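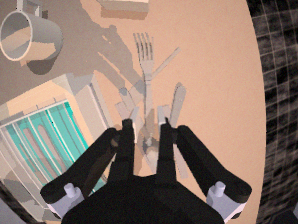
Tuesday supper comes back in August, in the new kitchen

After the long winter pause, the Tuesday supper will open again in August. We will not go back to the church basement. From now on we eat at Orkalano House, in the room that was before the sewing classroom, and the kitchen is behind the double door on the left. Many of you asked me this at the market, on the bus and once at the dentist, so I am happy that I can finally write it down in one place.

The doors open at 6. Food is served when it is ready, and you know that with our cooks this can mean different things. Please do not come much earlier, the ceramics group is still in the building and they need the corridor for carrying their work to the kiln.

What we will cook first

For the opening evening Trinidad Villalobos will make her bean stew with pumpkin, and there will be a second pot without onion and garlic for those who cannot eat them. Trinidad cooked for us many times in the basement, always on two small electric plates, and I remember that she had to begin at noon to be ready for supper. The new stove has gas. She tried it last month and she told me that the large burner at the back is too strong on its lowest setting, so if you are cooking beans or rice or anything with milk, put it on the front left. I burned a rice pudding myself before I believed her.

Bread comes from the Matos bakery as before. They give us what is not sold in the afternoon, and it is a surprise every week. Last spring we had mostly rye. If you have a good idea for old rye bread, please tell me – I know the soup, I know the pudding with apples, and after this my knowledge stops.

If you would like to cook on one of the following weeks, write your name on the sheet beside the fridge. You do not need to be an experienced cook for many people. We always put one new person together with one person who has done it, and the recipe can be very simple. The evening with only baked potatoes and different things to put on them was, in my opinion, one of our best. Please write also the main ingredients when you sign, so the people with allergies can plan.

About the money

The supper stays pay-what-you-can. The jar will be on the windowsill near the coats, and nobody looks what you put inside. We received $400 from the Balolbridge neighbourhood fund, and most of it went for two big pots with lids, because the old ones belonged to the church and naturally they stayed there. The rest is for oil, rice, salt, spices and dish soap. For vegetables we will continue to ask the gardeners. Everyone with zucchini this year, you know already where the door is.

The cutlery question

I must write a little about this, even if some of you are tired of hearing it. In the old place every group used the same drawers, and in the end our forks went to funerals and birthday parties and did not come home. So for the new kitchen we asked on the notice board for cutlery that you do not need any more, and you were very generous. We received old wedding sets, camping spoons and somebody's complete dessert service with the initials on it.

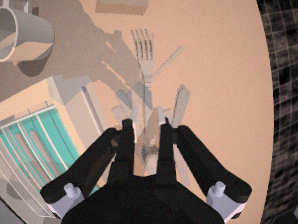
Cutlery and a mug on the table.

It does not match and I like it more this way. My grandmother had a table where each person knew which fork was theirs, and the guests were always sitting with the wrong one and had to give it back. I do not suggest that we do the same, but if you see your own spoon on a Tuesday evening, say hello to it.

Idalina Valente has offered to look after the drawers. She worked for many years in a hotel, and she has a system. Large forks and large knives live in the top drawer, all spoons in the middle, and the serving things at the bottom together with the bottle opener. The sharp kitchen knives are not in any drawer. They hang on the strip next to the window and please do not leave them in the sink, where a hand can find them under the foam. Idalina asks also that everything is completely dry when it goes inside. A drawer where the cutlery was put wet smells after one week, and then all of it must be washed again.

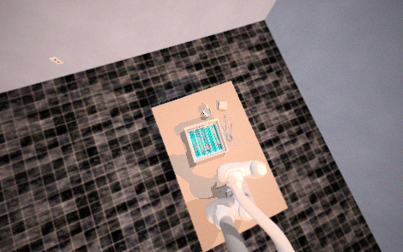 For drying there are cotton towels on the rail, and when they are wet they go in the blue bag under the counter. Each week one person takes the bag home and washes it. I will take the first one. The dishwasher, a Jendent from the school that closed, is working but it is slow, and it does not like to be opened in the middle. The programme with the little sun symbol is the one to use. Wooden spoons, the good knives and the big pots are washed by hand, and whoever did not cook usually does this. It is also the best place to hear the news of the street.

How to find us

Orkalano House is the brick building after the library, with the green door. The entrance from the street has three steps, so if you come with a wheelchair, a pram or simply with a bad knee, take the path at the side and ring the lower bell. The bus 186 stops in front of the library. Coming home is a little more difficult, as the last one goes quite early, but there are always people driving toward the river and they are glad to take someone. Ask at the table, or tell me in the beginning of the evening and I will organize it.

Children are welcome and the toy box has moved with us. Dogs unfortunately can no longer come inside, this is a rule of the house and I could not change it. There is a hook by the side entrance, in the shade, and I will put a bowl of water.

I am still looking for tablecloths, the longer the better. They can have stains. If you have one, leave it at the library desk with a note "for the supper", or bring it with you on the first evening. Also one of our tall stools was left behind in the basement, and if somebody has taken it home to keep it safe, we would like to have it again.

Recent items
Library hours in August
Ceramics group: the kiln is repaired
What to do with too much zucchini
Lost and found from the church basement
New bench on the river path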